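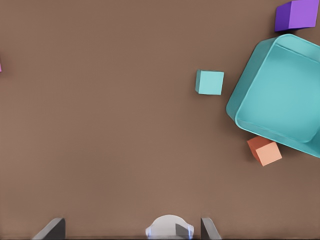
棕色哑光桌面，右侧配紫色方块和青绿色容器（效果图）

生活问答 > 家居 > 家具翻新 > 桌面刷漆

旧餐桌想改成哑光棕色，原来的亮光漆要不要全部磨掉？

10月 发帖人：Tolera Seyoum

家里有一张旧餐桌，实木的，从上一任房东手里接过来，桌面是那种很亮的清漆，颜色发黄。靠窗一头被太阳晒了几年，比另一头浅一截，中间还有两个白色的杯印，擦不掉。桌子本身很结实，腿也不晃，我不想扔。

我想把桌面改成哑光的棕色，稍微偏一点暖灰或者偏一点紫都可以，不要红木那种红。颜色要能盖住木纹，看上去是一整块平的。桌腿已经是深色，先不动。

已经买了Planden的水性家具漆，色号551，哑光，一罐。手头还有一个圆形的砂光机，是跟同事借的，下个月要还。几个地方没弄明白：

原来的亮光漆是不是一定要磨到露出木头？店里的人说磨花就行，我岳父说不磨干净以后会起皮，两个人说得都很肯定。

杯印要不要单独处理？

用滚筒还是刷子？我以前刷过一次书架，全是刷痕，桌面不想再这样。

还有就是我们每天都在这张桌子上吃饭，孩子也在上面写作业，刷完多久能正常用？房子不大，没有别的地方吃饭，所以时间对我比较要紧。

先谢谢了。

Sầm

不用磨到木头。你要的是实色漆，盖住木纹，下面是什么颜色没有关系，关键是旧漆还牢不牢。

先试一下：用美工刀在桌面不显眼的角上划几道交叉的小格子，贴一条粘性强的胶带，压实，快速撕掉。如果胶带上带下来成片的漆，那就得全磨。如果只有一点点粉末，旧漆可以留着当底。晒得最厉害的那一头也要试，那里的漆通常最脆，别的地方没事不代表那里没事。

磨之前先洗。餐桌用了几年，表面一定有油，直接磨会把油蹭进砂痕里，刷上去以后会缩孔，就是漆自己缩成一个一个小圆坑。用温水加一点洗洁精擦两遍，再用清水擦一遍，晾一晚上。家里如果用过含硅油的家具护理喷雾，要多洗一遍，这种最麻烦。

砂纸不要上来就用100目，除非你决定全磨。100目在亮光漆上留下的圆圈印很深，哑光漆遮不住，侧光下很明显。我一般用180目走一遍，整个桌面看不到反光的亮点就停，然后换240目顺着木纹手工带一遍。边和角不要用机器，容易磨穿。

白色杯印多半是水汽进到漆膜里，木头没事。磨的时候会淡下去，剩一点也不要紧，底漆能盖住。要是发黑，就是水已经进木头了，那一块要磨到底，再用封闭底漆封一下，不然黑色会慢慢返上来。

底漆你没提，还是要刷。水性漆直接上旧的油性亮光漆，附着力靠不住。买一罐写明可以用于旧漆面的附着底漆，刷一层，干了用320目轻轻磨掉颗粒。

滚筒用短毛的，或者细孔海绵的，宽度10厘米就够。边缘先用刷子收，马上用滚筒压过去，不要等边上干了再滚中间。每一趟都从头滚到尾，最后一遍朝同一个方向，手上不要用力。哑光漆最怕半干的时候回去补，补过的地方干了以后光泽不一样，怎么看都是一块疤。看到小毛病先忍着，等下一层再说。

总共两层面漆，两层之间看罐子上写的重涂时间，天气冷就往后拖。

时间方面，摸着干和能用是两回事。水性漆第二天就可以放轻的东西，但是完全硬化要久得多，天冷更久，以罐子或者厂家说明书为准。没到时间就放热碗，会粘，揭起来连漆一起走。你们没有别处吃饭的话，可以找块板子当临时桌面，用别的架子支起来，不要直接压在新漆上。

刷桌子

我家那张就是551，颜色白天看偏灰，晚上开暖光灯会有一点点紫，跟你说的差不多。罐盖上的色块比实际的浅，干了以后深一点，别刚刷完就觉得买错了。

滚筒我用的Cokby的海绵款，还行，用之前拿胶带粘一遍，去掉浮毛和碎屑。

我没刷底漆，刷的时候什么问题都没有，半年后桌边靠椅子扶手的地方掉了一条。所以楼上说的底漆还是刷吧。

Grereteck

补充面漆之后的保护，前面没有说到。

哑光实色漆做餐桌面，弱点是留印子，油、酱油、彩笔都容易渗在表面，用力擦又会把那一块擦亮。孩子写作业用的话，我会再上一层透明的水性哑光罩面，要选标了可用于桌面或者地板的，普通墙面用的罩光不耐磨。

罩面用之前要慢慢搅，不要摇。哑光靠的是里面的消光粉，消光粉沉在罐底，没搅匀的话前半罐偏亮，后半罐发白。深色底上发白特别明显，棕色也算深色，建议先在一块废板上把底漆、面漆、罩面全套走一遍，晾干了放到窗边看。我那次省了这一步，最后整张重磨。

罩面两层，薄涂。两层之间用很细的砂纸轻轻过一下，吸尘以后用微湿的布擦干净。不要用钢丝绒，碎丝留在水性漆里会生锈，出黄点。

另外，桌子底面有空也薄薄刷一层。正面封得很严，底面完全敞着，两面吸潮不一样，板子有可能会翘。厚实的老桌子一般没那么容易翘，刷不刷看你的时间。

磨旧漆的时候戴防尘口罩，窗户打开，孩子先去别的房间。如果桌子年代很久，不清楚以前用的什么漆，先买含铅检测的试纸测一下，有铅就不要自己干磨。

Tolera Seyoum

谢谢几位。胶带试过了，桌子中间没掉漆，靠窗那头带下来指甲大的一片。那一头准备全磨，其他地方只磨花，接缝的地方过渡一下。底漆明天去买，试纸也一起买。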